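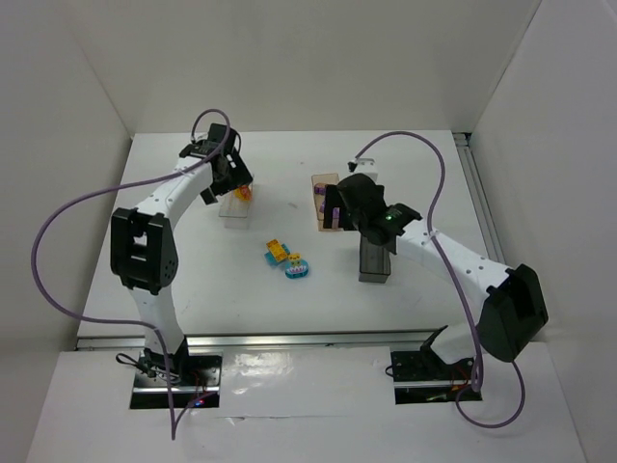

Last edited Tuesday, January 14, 2020

Two-arm sorting table: cable keeps pulling the left gripper off

Posted by Kenna Cairns in Home and Shared Workshops

I'm building a toy block sorter on a shared bench at the Grevcombe workshop. Two arms, white table, pale walls on the sides and back, clear and tinted bins to drop the blocks in. Both arms run purple cable outside the links. On the left one it arches over the gripper, follows the forearm and then swings out wide before coming back to the base.

Small moves are fine. When the left arm reaches for the far end of the clear bin it stops short by 13 mm, and only there. The right arm doesn't do it. I have re-zeroed both. Is the cable dragging, or should I look at the elbow joint?

Ailsa Gunn
I would check the cable first. Power down, support the arm and move it by hand to the pose where it stops short. Feel the cable at the base, where it drops under the plate and turns back up. That bend looks sharp to me. If it goes tight there, give it more length below the plate and take some out of the big loop on the left. Clip it at the forearm but leave it free across the elbow.

If the cable stays slack the whole way, run the same move with the gripper empty, then with a block, and write down both errors. The same error both times points to calibration. A bigger one with the block means the joint is sagging. I had that on my last build in May and it was a loose elbow screw.

Also tidy up the black wires by the left base before you run it for long. Mine snagged after over 2,000 cycles.

Morrison
Slow it down. Mine was set to 132 and I dropped it to 36 and the problem went away. Don't know about the cable.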